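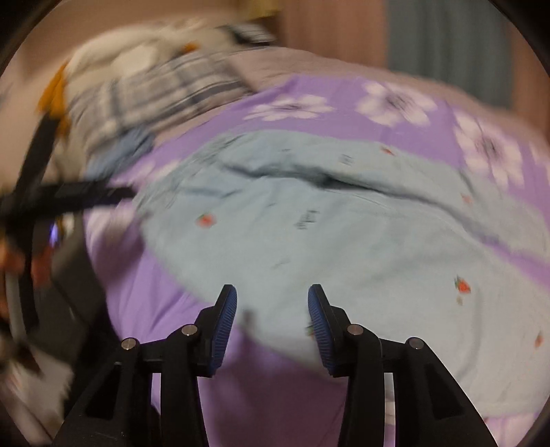 Mumosa handling notes, bedroom set, July 2025, Rarville

Going through the rules draft again before it goes to Zhuravel. Writing down what changed and why, otherwise we argue it all over next time. Kyrylo Moroz has the old printout with his pencil marks, I worked from that plus my own list.

Scope first. This covers two-handed cloth work with the hand-held grippers, on a bed or a table. Not the arm cell. The arm cell has its own sheet and people keep mixing them up — put the word HANDHELD in the title, big.

Rule 1, start pose. Both grippers open, tips clear of the cloth, hold still for 3 seconds. Old text said "pause briefly" and everybody's briefly is different. Kyrylo wanted a count out loud, I don't, the audio track is a mess already. Leave it as three and let people count in their head. If you bump the cloth during the hold, start the clip over. No fixing it with a finger.

Rule 2, hands. Bare hands stay off the cloth from start of clip to end of clip. Hand goes on the handle and that's it. No smoothing a wrinkle with the side of your palm, no nudging a hem with a knuckle. Prondley was strict about this in the review and I agree with them now (didn't in spring). A clip where the cloth moves by itself because a knuckle did it is worse than no clip. The model learns that hems fly.

Rule 3, who holds and who moves. One side anchors, other side lifts. Say which before starting and write it on the log line: A = anchor, L = lift. You can swap mid-task but only once the cloth is down on the bed and both are open. Two people lifting at the same time is fine for sheets, not for garments. Garments twist.

Rule 4, lift height. Enough to clear the fold line and no more. Tried writing this in inches and it was silly, a sleeve and a pillowcase aren't the same thing. Draft now says: "lift until the fold you are making is free of the surface, then travel." Ok with that. Kyrylo underlined "then" and wrote SLOW next to it. Fine, added.

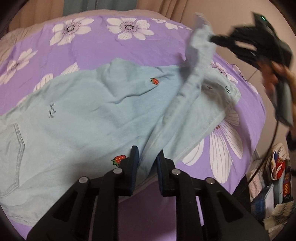

Lift side closed on the fabric, foreground pads down at the sheet.

Rule 5, cable. Any cable leaves from the back of the tool, away from the cloth, and hangs off the bed on the operator's own side. Never over the garment. Check it before the hold, not during. Caught myself skipping this one twice. If it drags on the cloth the clip is out, no discussion, even if the fold was nice.

Rule 6, tug limit. New. If the strip between the two tools goes taut, stop pulling, lower, regrip closer. We had nothing written about this and it was the thing I got asked most. Open question whether "taut" is clear enough for somebody who wasn't in the room. Want a pair of stills in the sheet, slack and taut, same garment. TODO me.

That's the 6. Old draft had eleven, half of them about lighting, moved those to the setup page.

Setup page, quick notes:
- patterned sheet under a plain-ish garment is ok, and the other way round too. Same pattern on both is not ok. Pale blue on purple separates fine to my eye.
- small prints on the garment are good, gives tracking something to hold on to. Don't pick the plainest thing in the pile because it looks tidy.
- bags and papers on the floor: fine to leave if they're past the edge of the bed and nobody has to step there. Feet path must be clear. This one is a trip rule, not a picture rule, and it should say so.
- curtains as they are, don't restage between clips. If someone opens one, new batch number.
- status light on the tool must be on before the hold. I left the color out of the text, check what the manual says and put the proper wording in.

Log problems. Clip 2153 is marked "fold, garment, A left" and there's no fold in it, just a spread. Either wrong label or the end got trimmed. Not deleting, moved it to the hold folder with a note. While there I saw that nearly half of that batch has no A/L entry at all, so the rule existed and people didn't do it. Which means the log form needs the field on top and not in comments. Asked Kyrylo to change the form. He says tomorrow.

Disagreement to settle. What counts as a failed grasp. My version: tips closed, cloth didn't come with them, so write F and keep going in the same clip. Zhuravel version: end the clip at first miss. I think retries are useful and we'd be throwing out the best stuff. But then the F has to be written every time, by the person lifting, right after, not from memory at the end of the day. If we can't get that disipline then their version wins. Put both in the draft in brackets, let them pick.

Also pads. Wipe before each batch, dry cloth, nothing wet. Look at the grooves for lint. Add a yes/no box on the form. Check the pins while you're at it, if one wiggles the tool goes back to the bench and you take the spare. No tape. I mean it about the tape.

Breaks — swap who anchors and who lifts every half hour or when either person asks. Wrist was sore by lunch from holding the tool at a low angle over the matress. Raising the bed isn't possible so a knee pad or a low stool, need to order. Put it in the safety part, not in tips, otherwise it won't get bought.

Left to do:
- slack / taut stills for rule 6
- wording on the light
- title
- batch with missing A/L, go through and fill in what can be read from the video, mark the rest unknown. Do NOT guess
- send to Zhuravel with the two versions of the failed grasp rule
- ask Prondley if knuckle contact on the sheet only (not garment) is a reject. My guess is no but want it in writing

Stool first.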